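Godinho Cabinet Hardware
About us

Who we are

Godinho is a supplier of cabinet and door hardware in Pendville. We sell hinges, drawer slides, knobs, pulls, latches, locks, shelf supports and the screws that go with them. Most of what we sell goes to cabinet shops and small builders within a day's drive. The rest goes to people fixing up their own kitchens, and they are as welcome at the counter as anyone else.

The company was started by Arnaldo Godinho, who had spent his working life up to then as a cabinetmaker. He got tired of waiting weeks for a box of hinges and started ordering extra for himself. Other shops heard he had stock and began asking for some of it. After a couple of years he was selling more hinges than cabinets, so he closed the workshop and rented a storefront on the same street.

Arnaldo still comes in most mornings. The business is now run day to day by Jaime Macedo, who joined as a delivery driver and later took over purchasing.

What we carry

We keep 700 different items in stock at the Pendville store. That covers the common sizes of nearly everything, in the finishes people ask for most: brushed nickel, satin brass, black, oil-rubbed bronze and plain steel. We can order other finishes, but they take longer and usually can't be returned.

Concealed hinges are our biggest line. We stock full overlay, half overlay and inset, with and without soft close. If you are replacing an old hinge and don't know which one you have, bring it in. A single hinge in your pocket will get you a faster answer than any measurement over the phone. If the hinge can't come off, measure how far the door covers the cabinet side and write it down before you leave the house.

Drawer slides are kept in two-inch steps. Side-mount slides are on the shelf and undermount slides are behind the counter, as they are sold in pairs and the left and right sides tend to get separated when people open the boxes.

We also carry a range of older-style hardware under the Casura name. These are surface hinges, cup pulls and cabinet latches made to fit the hole spacing found in older kitchens around here. Casura started as a short run Arnaldo had made for one customer. We now reorder it every October.

We don't sell tools, paint or lumber. We get asked for all three.

Trade accounts

Any business that buys from us regularly can open a trade account. You will need a business name, a billing address and a tax number. Accounts are billed at the end of the month and payment is due in 30 days. There is no minimum order.

Trade customers can have orders put together and left at the side door for pickup before we open. Call the day before, by mid-afternoon if possible. Orders called in later than that will still be done, but they may not be ready first thing.

For larger jobs we can sort the hardware by room or by cabinet number. Send us your cut list or cabinet schedule and we will bag and label each set. We started doing this for an apartment project with 78 kitchens, and the crew asked us to do it the same way on the next one. There is a small charge for labeling, shown as a separate line on the invoice.

Delivery

Our van goes out to the Pendville area every working day and to Bonduver twice a week. Delivery is free on orders over $300. Below that we charge a flat fee, the same for everyone.

We ship small parcels to other places, but hinges and slides are heavy and shipping costs add up quickly. If you live far away, it may be cheaper to buy common items closer to home and come to us for the ones you can't find.

Returns

Unused items in their original packaging can be returned with a receipt. Stock items can come back at any time within the season they were bought, and we don't charge for restocking. Special orders, cut-to-length rails and keyed-alike locks can't be returned. If something is faulty, bring it in whatever its age and we will look at it.

Our Bonduver store

The second store opened in Bonduver on 10/07/2021. It is smaller than Pendville and carries roughly half the range, but anything we have in Pendville can be sent over on the next van. The counter is run by the same people on rotation, so the prices and the advice should be the same in both places.

Bonduver is also where we keep the sample boards. Every knob and pull we stock is screwed to a board with its item number on the back — take the whole board home overnight if you want to see it against your own doors. We ask for a card number and a signature, and we want it back by closing time the next day.

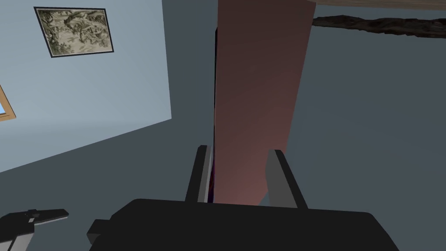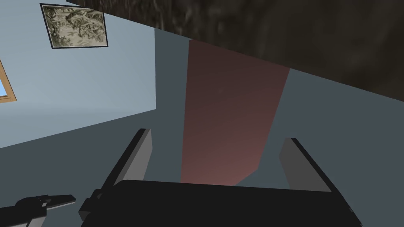
Working here

We hire counter staff and drivers when someone leaves or when the work calls for it, and openings are posted on the door of both stores. Experience in cabinetmaking is useful but not required. Most of us learned the stock by putting it away. New staff spend their first weeks in receiving, checking boxes against packing slips, and move to the counter once they know where things are.

Drivers need a clean license and have to be able to lift a full case of slides.

Getting in touch

The fastest way to reach us is by phone during store hours. Email is read in the morning and again after lunch. When you write about a part, please include the number stamped on it, if there is one, and say how many you need.

For trade accounts and project orders, ask for Jaime Macedo. For Casura hardware, and for old pieces you are trying to match, ask for Arnaldo. He is usually at the Pendville counter until noon.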